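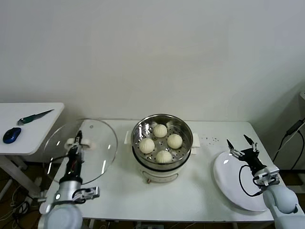 *Photo: Stornia bench log, head camera*

25/05/2023, pre-session check, steamer task (teleop, two arms). Galli cell. Fill in before the first recorded demo, comments go under the line they belong to. Dont batch them at the end.

## 1. Power and stop

- [x] E-stop pressed, both arms drop to hold
- [x] E-stop released, no drift on either arm
- [x] Operator can reach the stop without leaving the leader arms
- [ ] Floor cables taped or in a channel

Comment: cables on the floor by the side table still in a tangle. Same as last check. Not a stopper for teleop but whoever resets the buns walks right there. Needs a channel, not more tape.

## 2. Table

- [x] Steamer in the middle of the main table, knob facing front
- [x] Plate on the right side
- [ ] Surface wiped
- [ ] No sharp items within reach of either arm

Comment: knife on the side table, green handle. Left over from the cutting task I think. Goes back in the Bruvari case before anybody enables the left arm. Mouse is on that table too, move it.

Comment: brown crumbs between steamer and plate. Wipe. The policy people complained last time that crumbs from one batch and clean table from the next made the two sets look different. Pick one and stay with it. Clean is easier.

## 3. Steamer

- [x] Unplugged for practice runs
- [x] Basket seated level on base
- [x] Four buns in, one each back, left, right, front
- [ ] Lid knob tight

Comment: lid knob has play in it. Left gripper takes the lid by the knob and tips it nearly on edge, so all the weight hangs off that one screw. It's glass. Tighten before every block and write it down. Spare lid is on order.

Comment: if we ever do a hot run it gets its own sheet. Do not reuse this one.

## 4. Arms and grippers

- [x] Leader to follower lag feels normal
- [x] Right gripper opens full width
- [x] Finger bolts checked, both hands
- [ ] Cable loop on right wrist clear of plate

Comment: right wrist cable hangs over the plate when the arm comes in low. Hasn't caught yet. Add a clip closer to the wrist housing and re-check with the arm at full reach, then again folded.

Comment: grip force set to 2 for buns, 3 for the lid. Do not swap. Flutgate profile loads with 3 on both hands by default, you have to change it by hand every restart.

## 5. Wrist cameras

- [x] Streams up, both wrists
- [x] Lenses wiped
- [ ] Glare acceptable on clear parts
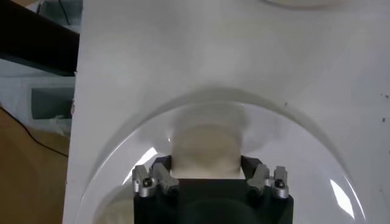 Glare is the one I keep failing. Overhead lights bounce off anything clear and the operator loses the edge they need to line up on. Wrist view has a white streak on the left of the plastic dome and a second one low on the right, and the beige thing inside goes soft, no clean outline to aim the fingers at. Operators slow way down there and you see it in the demos, lots of little corrections. Try the left light bank off. If that's too dark put the diffuser up and redo the exposure lock.

## 6. Recording

- [x] Disk space ok
- [x] Episode counter matches the sheet (268)
- [x] Bad episodes flagged, not deleted
- [ ] Operator break logged

Comment: 13 flagged so far, mostly slow lid pickups. Keep them, the reviewer wants to see hesitation too. Any demo where a hand enters the workspace is an automatic flag, no discussion.

Comment: break times blank on the sheet again. Write them in.

## Result

HOLD. Clear these first:

1. Knife back in case
2. Lid knob tightened
3. Wrist cable clip, right arm
4. Table wiped

Glare and floor cables stay open, carry over to the next sheet. Re-check sections 2, 3 and 4 only, no need to redo the rest unless the contoller gets restarted. If it does, section 1 again from the top and reset the grip force.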